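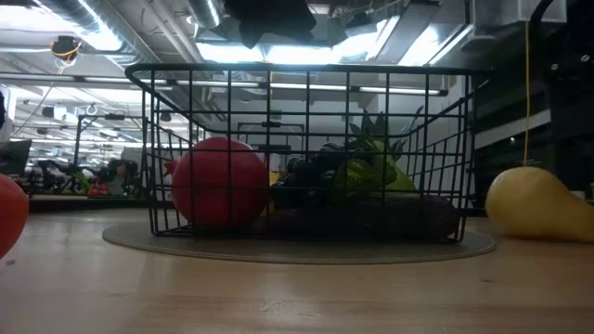 Buvside Home Storage Club – Kitchen and Pantry board

Thread: Ethylene and mixed fruit, does separation matter at home scale?

pomace_805
I keep one basket on the table with everything in it. Pears go from hard to brown at the core in what feels like no time, and grapes in the same basket shrivel at the stem end. The usual advice is to separate ethylene producers from the rest. My question is whether this does anything in an open basket in a ventilated kitchen, or whether it is storeroom advice that got copied into home guides.

Imad Fakhoury
Mostly storeroom advice. Ethylene is a gas and it disperses. In a sealed room full of apples the concentration builds up. In an open wire basket it doesn't. Your pears are ripening on their own ethylene. Grapes are non-climacteric and shrivel from water loss, so put them in the fridge in a vented bag and leave the pears where they are.

tallgrass
Partly disagree. Dispersal is fine as a general point, but fruit in direct contact sits in its own boundary layer. I put firm pears from one bag in two places, 3 touching ripe bananas and 3 alone on a shelf. The ones with the bananas gave at the neck 2 days earlier. Same room, no cover on either.
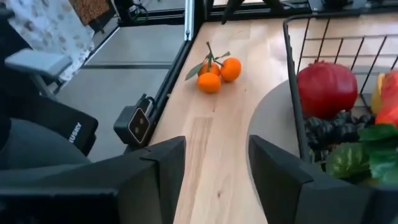
Dinesh Saha
Citrus should be kept out of this argument. Mandarins produce very little ethylene and don't ripen after picking. What ethylene does to them is degreen the rind, and it can make the button drop. The practical problem with citrus on a counter is drying out, then mold at any point where the skin is damaged.

pomace_805
Noted. So for citrus the fridge drawer, and for pears the counter until the neck gives. Does the basket itself make any difference? I was looking at the Travow wire one against a solid bowl.

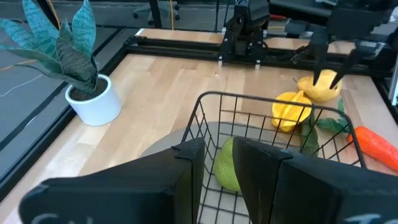
Pear in a wire basket

tallgrass
Wire is better for airflow and worse for bruising. A soft pear resting on thin rods gets pressure marks. Line it with a cloth. I have the Minen bowl as well and condensation collects at the bottom if the fruit goes in cold from the fridge.

Imad Fakhoury
On the pear test above – six fruit from one bag is not much. Pears in a bag can differ in maturity by more than that. I would want it repeated with the groups swapped before moving anything in my kitchen.

tallgrass
Fair on sample size. I'll repeat it in May if I can get them firm enough. The direction of the result is still what the chemistry predicts. 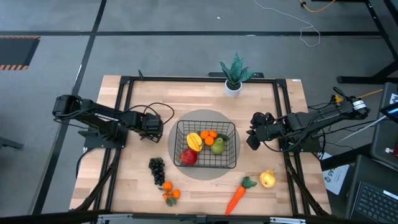 Haque
Both of you are skipping temperature, and it is the larger effect. Respiration in most fruit goes up two to three times for every 10 °C. A basket near a stove or in afternoon sun will ripen faster than anything a neighboring banana can do to it. Move the basket first, then worry about gas.

Imad Fakhoury
Agreed on temperature.

pomace_805
Mine is next to the oven. Moving it to the north wall tonight and the grapes are going in the fridge. I'll leave the pears loose for now and post when the next bag is done.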